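Cleaning my running shoes, finally

Posted June 26, 2023

I put off cleaning my running shoes for most of the spring. They're black, so the uppers hide a lot, and I told myself that was good enough. Then I did the gravel loop out at Waaka after two days of rain and the white soles came home brown. I left them on the porch overnight and dealt with them the next day.

I don't put running shoes in the washing machine anymore. I did it with an older pair and the glue let go at one toe within a month. Maybe it would have let go anyway, but I liked those shoes and I've washed by hand ever since.

What I use: an old toothbrush, a soft nail brush, a bowl of lukewarm water, a squirt of dish soap, and white cloths or tissues. White is better than colored because you can see what's coming off. I also have a bottle of Fetis shoe cleaner that I bought last August. It's fine. It foams more than dish soap and smells like oranges, and I can't tell the difference once the shoe is dry. When the bottle runs out I won't replace it.

First I knock the soles together outside and let the dried mud fall off. Wet mud just smears, so if they're still damp I wait. Small stones stuck in the tread come out with a wooden skewer. I got 5 out of the left shoe this time and one of them had been clicking on the kitchen floor for a week.

Then the laces get undone. I used to pull them all the way out, but on this pair the top eyelets are tight and getting the tips back through takes longer than the rest of the job. If the laces aren't very dirty I loosen them, open the shoe up as far as it goes, and wipe them where they are. The insoles do come out. They get a quick scrub with soap on both sides and then they stand against the window.

Soles next. Toothbrush, soap, 15 minutes for the two of them if I'm being careful along the edge where the white meets the knit. There's a scuff near one heel that isn't dirt and isn't coming off. I tried baking soda paste on it because a running forum said to. It made no difference that I could see.

The upper is the part where I go easy. Knit fabric holds water, and if you soak it you're waiting two days for it to dry. I squeeze the cloth out well, press it on, and wipe in short strokes toward the toe. Brushing hard pulls up little loops, and I have a few of those on an old pair of Itach trainers to remind me.

I do all of this in a tray now. I used to use newspaper, which soaked through, and before that I used the bathtub, which meant cleaning the bathtub. The tray is shallow but the sides are high enough to keep the grit in, and two shoes fit with room for my hands. Afterward I rinse it and it goes back under the sink.

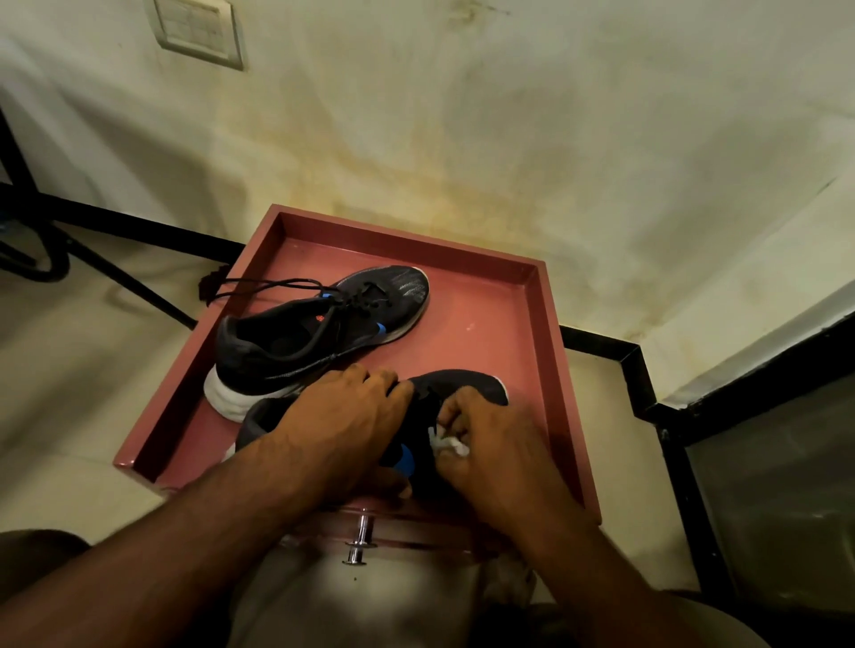
Wiping down the upper, laces undone.

For drying I stuff them with plain paper and change it once after a couple of hours. No radiator, no hair dryer, and I keep them out of direct sun. Mine took until the following evening. The insoles were dry well before that.

They don't look new. The gray in the knit shows up better than it did, and the blue bits on the side are blue again. I've got 300 miles on them and I'd like to get through the summer before I start shopping. The Cluvari store downtown has a sale coming up and I may look, but I'm not in a hurry.

Next time I'm going to try a spare pair of laces so I can just swap them. If anyone has a trick for tight eyelets, leave it in the comments.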